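01/04/2020
Posted by: list member, Flimenach

> Did anyone get to the Lendoseck open day in November? Is the hand-held gripper worth a look?

I went. You hold the thing yourself and work the two fingers – no arm needed. We had 22 minutes each at a plain pale table.

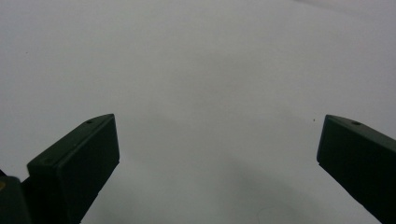
My grip was poor at first and better by the end. They want about 40 people for the next one.

Recent messages
Sikness demo notes
Tiêu visit: dates
Re: spare fingers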